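The case against the single-number decline curve

Every mature field has a decline rate attached to it, and in most operating companies that rate is a single figure. It appears in the reserves statement, in the corporate model, and in the slide that goes to the partners each May. My argument is that the single figure should be retired as a planning input. It may survive as a description of history. As a forecast it carries information the underlying data do not contain, and it hides information they do.

The Pemivine field is a fair test. It is a waterflooded sandstone with 159 producing wells, commingled across 7 layers, and it has been forecast with exponential decline at nearly 9 per cent a year for as long as the present team has worked on it. The fit to the aggregate oil rate is good. Plotted on semi-log paper, the field total is close to a straight line, and it is easy to see why successive engineers have left it alone.

The well-level data behave differently. When wells are grouped by the layer contributing most of their inflow, the upper layers show hyperbolic behaviour with a low initial decline, while the two lowest show abrupt rate loss following water breakthrough. The straight line is the sum of these, modified by an infill campaign and by a workover program whose intensity varied with the rig budget. Remove the wells drilled in the campaign and the apparent exponential fit no longer holds. What was being extrapolated was the combined output of reservoir physics and capital spending, with no means of separating the two.

Samuele Lombardi, who ran the surveillance group at Dramico before moving into consulting, has defended the field-level curve on grounds of economy. Layer-level analysis requires allocated production, allocation requires either regular logging or a defensible kh split, and both cost money that a late-life asset struggles to justify. He is right about the cost. I disagree with the conclusion he draws from it. A poor allocation, stated with its uncertainty, still permits the engineer to ask which layers are driving the decline. A field total does not permit the question at all.

There is a second objection, which is that reservoir simulation already handles all of this. In principle it does. In practice, many mature assets do not have a history-matched model that anyone would sign. The Pemivine model was last matched before the infill campaign, and its water cut in the lower layers departs from measurement shortly after the match ends. Rebuilding it is a worthwhile project, but the budget cycle does not wait for a rebuilt model, and so the decline curve is used in the meantime. The meantime has lasted a long while.

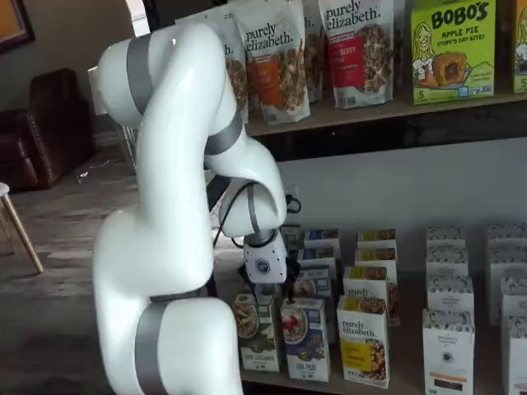
Opinion | Production Engineering

What should replace it? I would propose something modest. First, the aggregate should be split into a base and an increment, where the base contains only wells and completions that existed at a fixed reference point, and every later intervention is carried separately. Second, the base should be grouped by drive mechanism or dominant layer, using whatever allocation is available. Third, each group should be fitted with a range of parameters, and the range should be carried through to the forecast. A modified hyperbolic with a terminal decline is adequate for most groups. Where water breakthrough is the controlling event, a plot of log water–oil ratio against cumulative oil is generally more stable than any rate–time relation, provided total liquid rate is forecast independently.

None of this is new. The methods are described in standard texts and can be executed in a spreadsheet. The obstacle is organizational. A range is harder to put in a corporate model than a number, and the planning group at the centre will usually ask for the number anyway. At Kesex, where the grouped approach was trialled on a smaller field, the asset team submitted low, mid and high cases for each group and received back a template with one cell. They entered the mid case. The work was sound and most of its value was lost at the point of transfer.

Data quality deserves more attention than it receives in this discussion. Well tests on many older pads are taken through a shared test separator, and the interval between valid tests can exceed the interval over which a well changes behaviour. A review of 412 tests at Pemivine found several wells whose reported rates had been carried forward unchanged across a choke adjustment. Errors of this kind tend to cancel in the aggregate, one more reason the field curve looks better than it should. They do not cancel at group level, and an engineer who moves to grouped forecasting will find the first set of plots discouraging. The scatter was always there.

The effect on investment decisions is not small. If the field-level rate is taken as the natural decline, the benefit of past interventions is already inside it, and a new intervention added on top is partly counted twice. The Yalçınkaya recompletion proposal was ranked on that basis. Measured against a base decline with the earlier workovers removed, the do-nothing case is considerably worse and the increment attributable to the work is larger, but the total forecast is lower. Both changes matter – the first to the ranking of the project, the second to the abandonment date and therefore to the provision held against it.

I would accept a field-level curve in one circumstance: a single-layer reservoir under a stable drive, with constant operating conditions and no capital activity in the fitting window. Such fields exist. They are a small part of most portfolios, and they are seldom the ones in dispute at budget time.

For everything else, the minimum I would ask of a reviewer is to request the base plot without interventions before signing the forecast. If the asset team cannot produce it, the decline rate should be reported as unverified, and the corporate model should have somewhere to record that.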